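Kitchen Arm Pre-Run Checklist, with my comments
Test kitchen at Henriques, counter station
Filled in by Brittany Grewal, Sunday, before the 2:00 run

1. Emergency stop reachable from both ends of the counter
OK. I hit it twice from each end, and the arm froze every time. Please stop hanging your aprons over it, though! I've moved two already this month.

2. Floor mat flat, cables taped
OK after a fix. One corner of the mat was curling up again, so I taped it down. We need a heavier mat, and I've put in the request with Belmiro Pacheco.

3. Gripper screws and finger pads
Screws snug. Pads are getting shiny, and the Steteck manual says to swap them at 300 hours. We're at 444 (oops). New ones go on before the next wet-dish trial, and no glassware until then.

4. Speed limit set to "shared space"
OK. I know it makes everything slow. Wiping the counter took the arm 12 minutes on the last run, and I could've done it with one hand while on the phone. I still don't want it going any faster with people standing right there.

5. Counter surface and work items
This is the one I always end up writing too much about. A veined marble pattern is a rotten surface for a machine that's hunting for crumbs. The Dovumier software likes to treat dark lines as dirt, so it'll scrub the same clean patch over and over and then leave real coffee grounds sitting in a gray bit.

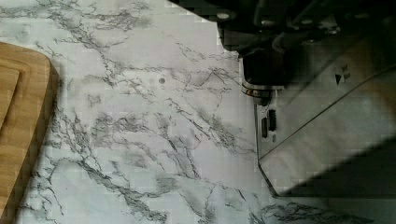 So the rule stays: a person looks over the counter after every wipe, and we don't log it as clean on the arm's say-so. Same goes for anything that touched raw chicken. Hand wash, period.

6. Knives
Put away and locked up. The arm doesn't get knives, even for a demo, even if the visitor asks nicely.

7. Force check on the test pad
Pass. It pushed a little harder on the third press than on the first two, still under our limit. Worth watching.

8. Log backed up
OK. We're at 1,007 recorded chores since we started, and yes, I'm a bit proud of that.

Can it do the chores yet? People ask me every week, and my answer is sort of! It's good at putting a dry plate in a rack. It's fair at wiping and pretty hopeless with a dishrag that's bunched up. I'd let it help in my own kitchen if I were home and awake, and I wouldn't leave it alone with my mother's dishes.

Cleared to run: yes, with items 3 and 7 open.
Next check: before the December demo at Fliltden, same form.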